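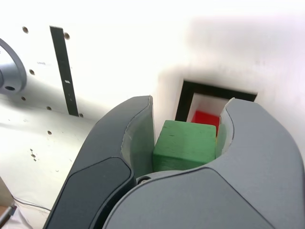
4 min read

Fixing a gripper that drops blocks (when the code swears it hasn't)

By Princess Ambrosio

I lost most of November to this one, so I'm writing it up while I still remember the order I did things in. If your arm picks up a block perfectly well, carries it over to the box and then lets go of it a hair too early, you might have the same fault I did.

Quick background. I run a sorting job on a small bench arm with a two-finger gripper from Draltent. Painted wooden blocks go into a square, black-edged opening in a white panel, one after another, all afternoon if I let it. The controller is a Mestlow, and I wrote the pick-and-place script myself, which is why I blamed the script first.

What it was doing

The grasp looked lovely. The green cube would come up snug between the pads, top edge level with the fingertips, same as it had the day before. Then on the way to the opening it would slip. Sometimes it only crept down a bit and still went in crooked. Sometimes it hit the panel and bounced off the bench, and I got to crawl under the desk again. The log said "holding" right through all of it!

I counted one session properly: 40 picks, 7 drops. The drops came in clumps too, mostly later in the run, and that should have told me something a lot sooner than it did.

Before you touch anything

Hit the stop, then switch off power to the gripper at the supply. Don't trust the pause button on the screen. I reached in to grab a stuck block while the script was only paused, it timed out, and the fingers closed on my thumbnail. These things look slow and squishy and they are not squishy. My colleague Gopinath Varghese now keeps the power lead where I have to unplug it to get my hand in, and fair enough.

Step 1: Look at the pads

With the power off, open the fingers by hand and have a look at the off-white pads on the inside faces. Mine were lightly scuffed, which is normal for pads that get used. You're hunting for glaze, a shiny patch where the grip has gone. Run a clean fingertip up each one. If it feels like a drinking glass, that's paint and dust off the blocks.

Wipe them with a lint-free cloth barely dampened with water and a drop of dish soap, then wipe again with plain water and let them dry. I tried a stronger cleaner on an old spare and it went gummy, so please don't.

Cleaning got me down to 2 drops in the next 40. Better, but I still wasn't going to leave it running while I made tea.

Step 2: Check the finger screws

There's a small dark screw head set into the grey housing, down low where the fingers come together. Put the right driver in it and see whether it moves. Mine took a good part of a turn before it bit. Snug it up and stop there. It's going into a little housing and you'll be very sad if you strip it.

While you're in there, wiggle each finger side to side. A tiny bit of play is fine. If one finger moves a lot more than its mate, the block gets pushed over instead of squeezed, and it'll walk out of the grip as the arm swings.

Step 3: Redo the "holding" check

Now for the part that was my own silly fault. My script decided it had a block if the fingers stopped before they were fully closed. It checked once, right after the grasp, and never looked again. The cube could have left the building.

I changed it to read the finger position all the way along the move. If the gap shrinks after the grasp, the arm stops where it is and waits for me. I also raised the grip setting, which on my controller is just a raw number with no units. It's at 465 now. Yours will be different, so go up in small steps and stop when the block holds steady through a full swing.

Step 4: Test it slowly

Run the whole move at your lowest speed with a single block. Watch the gap between block and pad as it comes over the opening. Then bring the speed up a notch at a time. Leave whatever's already at the bottom of the box if you like, but check that it isn't stacked high enough for the next block to hit. I had two drops that were really just a pile-up.

If it still slips

Florante Bañez wrote to say his turned out to be a cable pulling on the wrist at one end of the travel. Worth following yours with your eyes through a whole cycle, especially if it lies loose across the work surface.

Otherwise swap the pads. I've got a fresh set in the drawer and haven't needed them yet. If you've tried them on painted blocks, leave a comment and tell me how long they lasted.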